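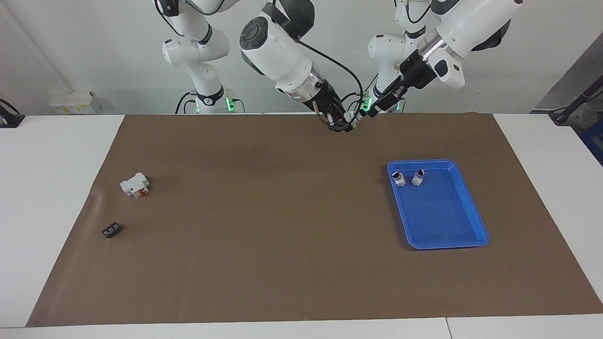

The Irkia trials were a series of gripper comparisons carried out at a robotics workshop in Bristville under the direction of engineer Benedicta Bawa. They examined how well two-fingered grippers on a pair of arms could sort small electrical parts, among them circuit breakers and terminal blocks, into a shallow plastic tray.

Background

The work began in May, after an electrical wholesaler in Toltatville asked whether returned stock could be sorted without a dedicated fixture for each part. Bawa proposed a bench with two arms and a plain paper mat, the matte brown giving the fixed camera little glare to deal with.

Method

Three sets of fingers were compared: bare metal, ribbed rubber and a soft moulded pad. Each set made 300 picks, with parts laid down by hand at varying angles. A pick counted only if the part was released inside the rim of the tray. The same controller settings were used throughout -- a decision Bawa later called too cautious, as the soft pads would have tolerated a higher closing force.

Results

Ribbed rubber was judged the most reliable on moulded housings. Bare metal completed 176 picks and tended to skate off rounded edges. Terminal blocks gave all three sets trouble when they lay close to another part.

Handing a part from one arm to the other was tried in 2 short sessions and left out of the final comparison.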